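The Side Yard Gets Its Turn

Fences, gravel, one good gate. How a seven-foot strip of nothing became the best part of the house

Everybody has one. The strip between the house and the fence where the trash cans live, plus the hose, plus the ladder, plus whatever the last owner left. You walk through it fast and don't look down.

Benoît Hamel looks down. He has been laying out small yards for 15 years, first for other people's firms and now for his own, Lemaire, and he says the side yard is the first place he asks to see. Not the patio, not the front beds. "People walk me to the back and want to talk about the fire pit," he says. "I want to see where the downspout goes."

Wednesday morning, a narrow lot on Titari Street. The house is plain, stucco, one story. The side yard is 7 feet wide and runs the full length of the building, north side, so it gets sun for maybe two hours in summer and none at all in winter. Moss on the foundation. A concrete walk that had heaved in three places. The owners, a couple with a toddler and a very large dog, had given up on it.

They wanted grass. He talked them out of it before the coffee was finished.

Start with the water

Shade plus clay plus a roof that dumps half its rain on one corner, you get mud. Nothing planted on top of that is going to look good for long. So the first money went underground. A trench along the fence, perforated pipe, fabric, clean stone, and the two downspouts tied in with solid pipe so roof water never touches the bed at all. The soil was regraded to fall away from the wall.

It is the dull part and it took the longest. Two days of digging by hand becuase the mini excavator would not fit past the gas meter. Hamel's rule is to run the hose full blast for an hour before any stone goes down and then go stand in it. If your boots sink, dig some more.

Total for the whole side yard, plants included, came to $3,524. A good third of that was drainage. Nobody visiting will ever see it.

Then the floor

The old walk came out in chunks. Some of the chunks went back in, flipped over with the rough side up, as stepping stones set in pea gravel. Saves the dump fee. Looks better than you would think, kind of like old fieldstone if you squint. The gaps are wide enough for a stroller wheel to cross without catching, they tested it, with the stroller, with the kid in it.

Gravel choice matters more than people expect. Round stone rolls underfoot, which is fine between steppers but annoying as a main path. Angular stone locks together and stays put. Here he used both: crushed granite down the middle, pea gravel at the edges where it meets the planting. Steel edging between the two, the thin kind, pinned every few feet.

Color is a taste thing. Hamel goes lighter in shade. A pale gravel throws what light there is back up on the leaves, and at dusk you can find your way to the cans without a fixture.
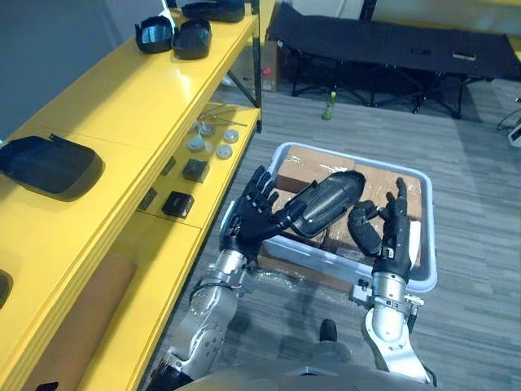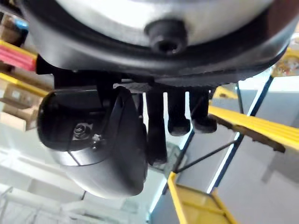
Walls you can use

The fence was in decent shape so it stayed. It got a coat of dark stain, almost black, and this was the fight. One owner loved it, one thought it would make the place feel like a hallway. The dark won. Green shows up against it like crazy, and the fence line sort of backs off when you stand at the gate. Both are fans now.

On the fence, 8 horizontal wires on eye bolts, for climbing hydrangea. Slow plant. Two years of sulking, then off it goes. While it sulks, there are hanging pots on the lower wires, the Zedby kind with the flat back, planted up with ferns and a trailing ivy that will get pulled later.

The house wall was left alone. No vines on stucco, ever, he is firm about that.

Plants that don't mind

Short list. Japanese forest grass along the path. Hellebores for late winter, when you are desperate for anything. Two kinds of fern. Sweet box near the gate, which has flowers you would never notice and a smell that stops you cold. One Japanese maple in the only spot with decent light, at the far end, so there is something to walk toward.

Everything in repeats. Groups of five or seven, same plant, then the next group. The mistake in narrow beds is one of everything, and it ends up looking like a nursery shelf. Mulch heavy the first year. Water deep once a week till the fall, then mostly leave it be.

And the dog? The dog gets the middle of the path, and uses it. Dogs run fence lines, so the bed on that side is planted a foot out with a bare strip behind it. Let them have thier lane and they stay off the ferns. So far one hellebore lost.

The gate

Last thing in, first thing you see. The old one was chain link. The new one is cedar slats with half-inch gaps so you get slices of green from the sidewalk, on a Tirulik self-closing hinge, with the latch up high where the toddler can't reach it. Hamel spent more on the gate than on all the plants together and would do it again.

The trash cans are still there, by the way. They got a slatted screen to match the gate, three sides, no lid, and a flat landing in front so they roll out easy. The ladder hangs on the back of it. The hose is on a reel.

He is going back in August to look at the hydrangea. The owners have started asking about the other side of the house, the sunny one, which is even narrower and has the AC unit in it.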